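Shared Kitchen and Drinks Service: Frequently Asked Questions
Jurkholm Residents' Services
Page last reviewed: Saturday, April 4, 2020

This page answers the questions most often put to the Residents' Services office on the use of mugs, cups and milk in the shared kitchens. It applies to both kitchens at Jurkholm and to the Plurnow annexe. Separate rules apply to private functions.

Who may use the mugs?

The white mugs are provided for all residents and their guests. They may be taken to any ground-floor room and must be returned to the kitchen on the same day. Mugs are not to be kept in bedrooms.

Is there a charge for milk?

No. Milk for hot drinks is covered by the service charge. Residents who require milk for cereal or cooking are asked to buy their own and to write their room number on the carton.

What kind of milk is supplied?

Full cream milk is supplied as standard in small cartons. Skimmed milk may be ordered through the office with two working days' notice. We regret that we cannot supply plant-based milk at present, although this will be looked at again in June.

How should milk be set out for a group?

The carton should be placed upright on the table where all those present can reach it. The milk should be left in its carton and need not be decanted into a jug. One carton is normally enough for a small meeting.

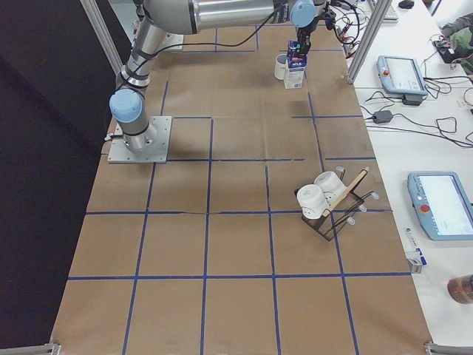
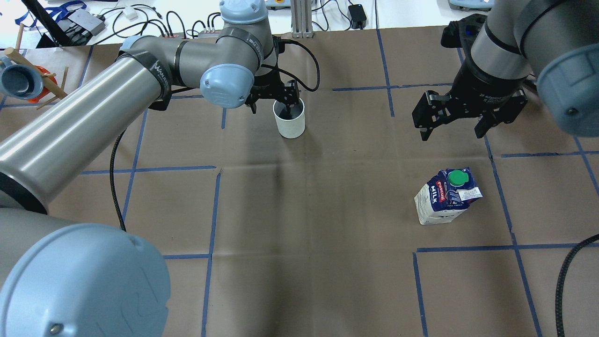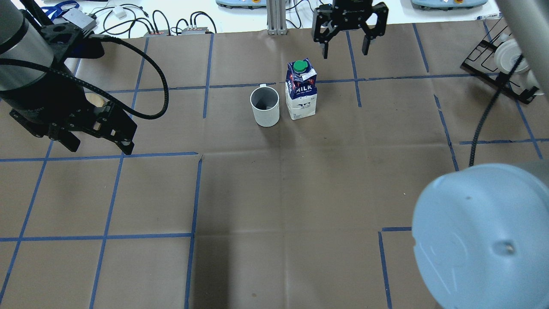
Small milk cartons of the kind supplied for hot drinks.

How much milk should be added to a drink?

This is a matter of personal taste. Where drinks are being made for other people, milk should be offered separately. A mug filled for a guest should be left with a clear space below the rim. Where a recipe on the kitchen noticeboard calls for milk, the quantity is given in millilitres: 200 for hot chocolate and 300 for porridge.

When should paper cups be used?

Paper cups are intended for occasions when the number of guests exceeds the number of mugs, and for drinks taken outdoors. They are ordered in boxes of 1,000 and kept in the store cupboard. Please take only what is needed. A paper cup should be used once and then placed in the general waste bin.

How should mugs be washed and dried?

Mugs should be washed in hot water with washing-up liquid, rinsed, and placed in the dish rack. They may be laid on their sides or turned upside down, provided that water can drain from them. Please do not stack one mug inside another while wet. Dry mugs should be put away before the rack is used again.

What should be done with an opened carton?

The cap should be screwed on firmly and the carton returned to the refrigerator door. Opened milk should be used within three days. Empty cartons should be rinsed, flattened and placed in the recycling bin, with the cap replaced.

Whom should I contact about breakages or shortages?

Breakages should be reported to Arsalan Arain at the office. There is no charge for a single broken mug. Requests for additional milk should be made to Traian Ghiță by noon on the day before it is required.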